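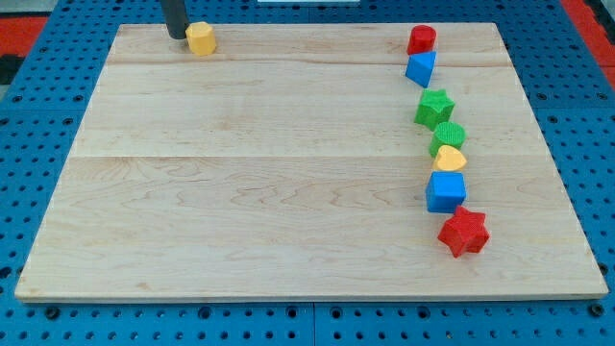

Según objetó una de las personas inscritas en la primera edición del curso, enseñar a un robot llevándolo de la mano no es programar, y quien aprende de ese modo termina sin saber qué ha quedado escrito en la máquina. La objeción merece respuesta, y a ella se dedica buena parte del presente capítulo.

Capítulo 3
La demostración como forma de instrucción

3.1 Planteamiento

Se entiende por demostración el registro de una tarea ejecutada por el robot bajo el gobierno directo de una persona. Dicho gobierno puede ejercerse por contacto, desplazando el brazo con la mano (guiado cinestésico), o a distancia, mediante un mando o un brazo maestro (teleoperación). En ambos casos se almacenan las posiciones articulares, el estado de la pinza y las imágenes de las cámaras.

La tarea de referencia consiste en trasladar piezas de plástico de formas y colores distintos sobre un tablero de madera clara. Un prisma octogonal, un corazón y una estrella no admiten el mismo agarre: las caras planas y opuestas del primero facilitan el cierre de la pinza, mientras que los entrantes de la estrella obligan a elegir la orientación antes de descender. El operador resuelve estas diferencias sin enunciarlas, y la demostración las conserva en forma de trayectoria.

3.2 Material de trabajo

Las prácticas se apoyan en la colección Clondora, que reúne 825 demostraciones teleoperadas con el entorno Guvness. Cada sesión comprende 20 repeticiones; se recomienda descartar las 3 primeras, propias de la adaptación al mando. Los ejercicios de guiado manual figuran en el cuaderno Plultitz, edición de julio.

Al término del capítulo, el estudiante deberá poder:
- distinguir entre guiado cinestésico y teleoperación;
- segmentar una demostración en aproximación, agarre, traslado y liberación;
- justificar la exclusión de un registro defectuoso.

El estudio del capítulo requiere unas 13 horas, incluidas las prácticas. Conviene repasar previamente la cinemática directa expuesta en el capítulo 2.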